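I first heard about Cheuk-hei Yu from a neighbor who moves house a lot (13 times, she says, and I believe her). She told me there was a man in Iloswood who could teach you to pack a kitchen in one evening without breaking so much as an egg cup. I have broken plenty of egg cups, so I called him.

We met at his shop a little after four. He put the kettle on, then couldn't find two mugs, which cheered me up a lot!

"They're all wrapped," he said. "I wrap things when I'm on the phone."

Yu started at Poon, a moving company over in Narkthorpe, when he was just out of school. His first boss there was Tsung-han Chung, and he still talks about him like a favorite uncle who yelled. "Chung would pick up my box and shake it next to his ear. If he heard anything, I had to unpack the whole thing and start over. In January, in an unheated truck!"

I asked what most people get wrong. I was expecting something about tape, but he went straight to box size.

"They buy big boxes because it feels like fewer boxes. Then they fill one with books and it weighs 100 pounds and the bottom drops out on the stairs. Small boxes for books, big boxes for pillows. I've been saying it for 40 years."

Plates go on edge, like records. Glasses go on top, upside down, and he'd like you to stop using newspaper because the ink rubs off on everything (guilty). Plain paper costs very little and you can flatten it and use it again.

And what about the stuff that doesn't fit any box, the lamps and the weird vases?

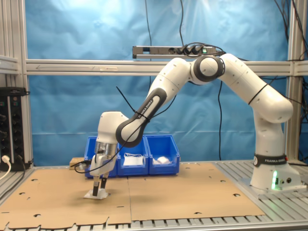 Yu keeps every scrap he can for the odd-shaped things, and he got quite worked up about people who throw theirs out. Half of what he uses on a job was somebody else's garbage first, he told me. A flat piece of brown cardboard is his favorite, the plain kind, like the sheet on that slatted table with the small white object sitting on it. He lays one under anything delicate while he wraps, then slides it into the box as a divider. "You paid for it once already," he said.

His worst day was a piano in Liltholm, and he would only tell me that it involved a goat.

Before I left he packed my notebook for me, in two sheets of paper, corners folded in. I had to unwrap it in the car to write down his phone number.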